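2025-03-24
By Isabelle McKinnon

The Hurnine pottery opens its doors to visitors twice a year, once in spring and once in August. I went to the spring one. The works sits at the bottom of a long hill outside Zuletley, next to the river that used to drive the clay mill. There is parking for 17 cars in the yard and after that you use the field across the road, where you will want boots.

Visitors go around in groups, and each group gets a colored sticker at the gate. Mine was yellow. Our guide was Tiziana Caruso, who runs the glaze room and has worked there for 39 years. She speaks quietly, so stand near the front if you can. The tour is supposed to take an hour. Ours ran longer, mostly on account of a man who had a lot of questions about kiln insurance.

The first stop is the clay store. The clay comes in by truck now, in bags, already blended. Until the old pit closed it was dug on site, and the pit is still there behind a fence, full of water. The bags go into a mixer with water and scrap from the day before. Everything that gets trimmed off a pot on one day goes back in the next. The mixer was switched off for the tour and we were allowed to put a hand on the clay inside it. It was colder than I expected.

From there you go up a ramp to the forming shop. Most of the plates and bowls are made on a spinning mold with a metal profile that comes down and presses the shape. A woman named on her apron only as "Lou" made three side plates while we watched and then let one of the children pull the lever for a fourth. Mugs are slip cast and the handles are stuck on by hand. I had always assumed the handle was part of the mold. The handle bench has a window on the river side and four people work at it, two to a side, with the radio on.

The drying room was warm and there isn't much to see in it except racks. Pieces stay there until they stop changing color. Caruso said that more ware is lost to impatience in this room than in the kilns.

Then the kilns. There are two electric ones in daily use and an old gas one that is lit a few times a year for the brown stoneware. We could not go close to the second electric kiln, which was cooling, but the first was open and half loaded for a biscuit firing. Plates go in on edge in stacks and bowls are nested rim to rim. The kiln shelves are dusted with a white wash so that drips of glaze can be knocked off later. One shelf had been taken out and leaned against the wall, and it was a mess of old glaze scars. I would have liked to buy it.

The glaze room was the best part of the visit for me. Caruso plainly felt the same way and slowed down here. The white glaze used on nearly all the tableware is called Cloutier, after the family that owned the works before the war. She passed around test tiles showing the same white over three different clays, and the difference is bigger than you would think. Over the pale clay it looks almost blue. Over the brown it goes warm and breaks at the edges.

She dipped a bowl for us with a pair of tongs, one slow turn in and out, and then wiped the foot with a damp pad. The foot has to be clean or it will stick to the shelf. On some lines the rim is left bare as well, or banded in brown.

After that comes sorting. Every piece is rung with a knuckle and looked at under a lamp. Firsts go to the packing room, seconds go to the shop, and anything cracked goes in the skip. A second might have a pinhole or a slight wobble when you set it on a flat table. I bought six seconds last year and I can't find the fault in four of them.

There was a talk in the old canteen afterward on looking after glazed tableware. It was free with the ticket and I nearly skipped it, but I am glad I stayed. The main points were to avoid scouring powder on a glossy glaze, to let a hot dish cool before it goes in water, and to clean off colored sauces before they dry. Gray lines on a plate are usually metal left behind by knives and will come off with a mild paste cleaner. Crazing will not come off with anything.
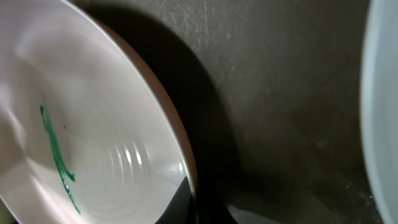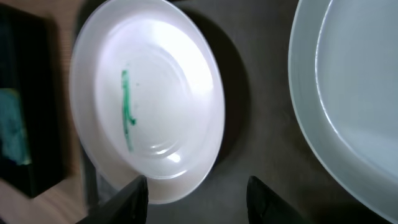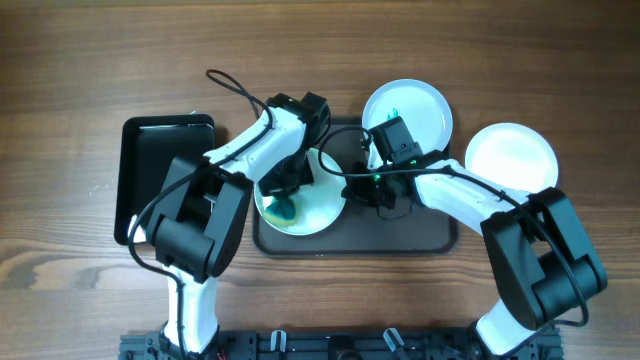

Someone asked about dishwashers. The answer was that the white is fine in them but the Torkesano range, with the hand-painted leaf, should be washed by hand. I have put mine through the machine for years and the leaves are now quite faint, so that explains that.

The shop is at the end of the tour, back down by the yard. Seconds are on the left as you go in and prices are written on the base in wax pencil. Soup plates had sold out by the time our group got there. I came away with a small jug and a butter dish without a lid – they had a box of lids, and none of them fit.

Tea and cake are served in the packing room, cash only. The toilets are across the yard and there is one step up to them. The ramp to the forming shop is fairly steep, but someone in our group managed it with a walker and there is a bench at the top.

The August open day includes a firing of the gas kiln, and tickets for it go on sale at the shop counter in the spring. I have one.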